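Newsletter > Arts & Ideas > At the Pictures

Search the archive Enter keyword

THE BODY-SWAP COMEDY AND THE PROBLEM OF THE SOUL

The Atby Film Circle spent January on body-swap comedies, a decision made by Nuala Duggan and defended by her at length in the foyer. Her thesis is that the body-swap picture is the last place where popular cinema takes Descartes seriously. A dentist wakes up as his own teenage son, and for ninety minutes we're asked to believe that a self is something you can pour from one jug into another without spilling any. Philosophers gave up on this some time ago. Screenwriters have mortgages.

I came prepared to scoff and left partly converted, having sat through four of these things on a chair I wouldn't wish on a stoic. What struck me is how little the swapped characters ever worry about the metaphysics. They worry about the big meeting. There's always a big meeting, usually at 9 a.m., and the immortal soul, freshly evicted from its lifelong home, spends its first hour looking for a tie.

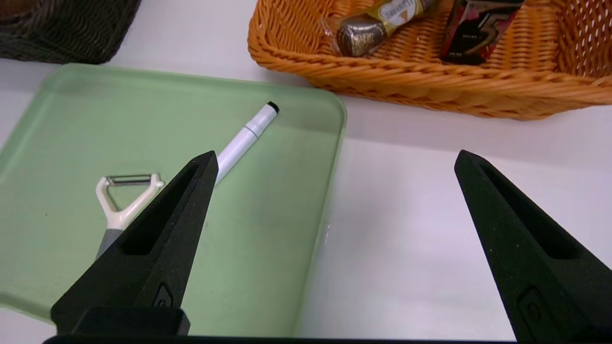 Marker and peeler, sharing a tray.

Daithí Hanrahan, who gave the talk after the second screening, takes the materialist line. If the son's mind is now running on the father's brain, he argued, it ought to have the father's temper, the father's knee trouble and the father's opinions on parking. In the movies it gets only the knee. He called this "Cartesianism with a bad back," and was pleased enough with the phrase to use it again over coffee. (He has a paper on the subject, 138 pages of it. Copies are available from Daithí. Copies are, in fact, hard to avoid.)

My own favorite of the season was The Hulitz Exchange, a cheap and rather grubby farce in which two feuding brothers-in-law trade places during a power cut. It's badly lit and the music should be reported to someone. But it contains the one moment in all four films when a character looks at his borrowed hands and is frightened by them — no gag, no sound effect, just a man who has lost the only thing he was sure he owned. Then he falls into a pond. Locke would have been moved by the first part, and I like to think he'd have stayed for the second.
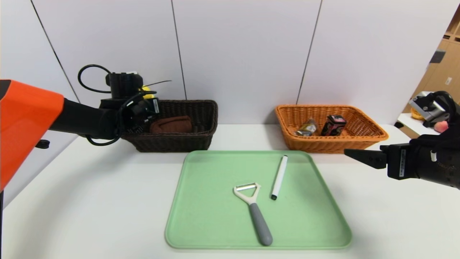
Identity, in these pictures, is mostly a matter of who can do the chores. The mother in the son's body can't work the skateboard, the son in the mother's body can't work the kitchen, and the audience is invited to conclude that we are what we're handy with. Aristotle says something close to this, with fewer skateboards. Put a Y-shaped peeler and a white marker on the same green tray and you wouldn't mix them up for long, because one has a blade and the other has a tip, and each is plainly for something. People are harder. Swap two middle managers and I suspect the films would have no second act at all, which may be why the profession in these stories is so often dentist.

Nuala's reply to all this was that I'd missed the ending. Everyone always swaps back, she said, and everyone is always glad, and what sort of pure and portable mind would be so relieved to see its old chin? I had no answer. I've been looking at my chin since with more respect.

The March season is on amnesia. Daithí has asked for a longer slot.

3 comments | Shared 200 times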